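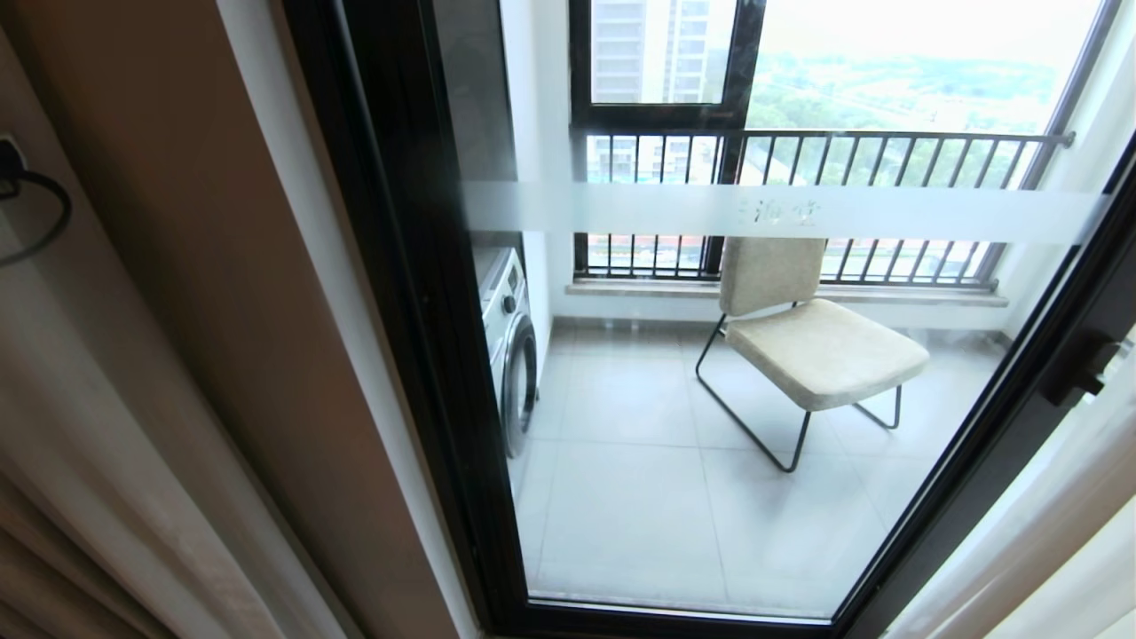 The salesman from Orkidel said it would learn the apartment in an afternoon. I had given it two, and it still hadn't opened the balcony door.

"It's mapping," he said over the phone.

"It mapped yesterday."

The kit was on a trial from Jotitz, 3000 up front and 100 a month after that, which the brochure called a laundry plan. My part of the plan was to write an honest review. I had reviewed for them once before, in February, a window cleaner that was afraid of railings, and they had printed only my first sentence.

The machine stood at the glass with the washer on the other side. I sat down behind it with my coffee and read the manual. Page one promised 2492 household tasks. Doors were in the back, under Advanced.

"Try asking it nicely," the salesman said.

"Does that help?"

"Some customers feel it does."

I asked it nicely. It said, in a pleasant voice, that it had found a door. I wrote that down. Then it asked me to rate the finding of the door from one to five.

"How did Gilchrist get theirs to work?" I said. The brochure had a whole page on the Gilchrist building over in Pernmont.

He took a while to answer. "They have curtains there," he said. "In the doorways."

I gave it a two, put down my cup, and reached past it for the handle. Behind me it announced that the task was complete.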